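**Cable swap fills the Dollby workshop**

16th May -- What a turnout! The spring cable swap at the Dollby workshop took in 261 cords and chargers in one afternoon, and that's well up on the 40 that came through the door at the first one in November. People brought shoeboxes, grocery bags and one very full suitcase, and plenty of them stayed to help sort.

Everything gets tested before it goes back out. The good ones are looped up, tied and put in cardboard boxes by plug type, so you can find a laptop lead without untangling six others first (bliss, if you've ever dug through a drawer at midnight). Anything dead goes to Prukness for the copper.

The best find of the day was a working power cord for an old Ornidov radio, and its new owner had been hunting for one for over 5 years -- there was cheering!

Bundles that weren't claimed can still be picked up from the workshop on Mfaume Street during normal hours, free of charge. Black power cords are in especially good supply, and they come neatly coiled with a zip tie around the loops, so bring a bag and take a few home.

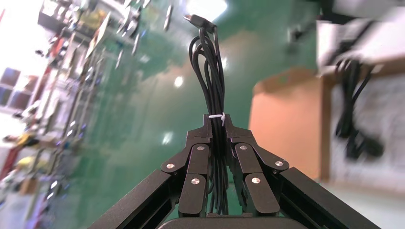
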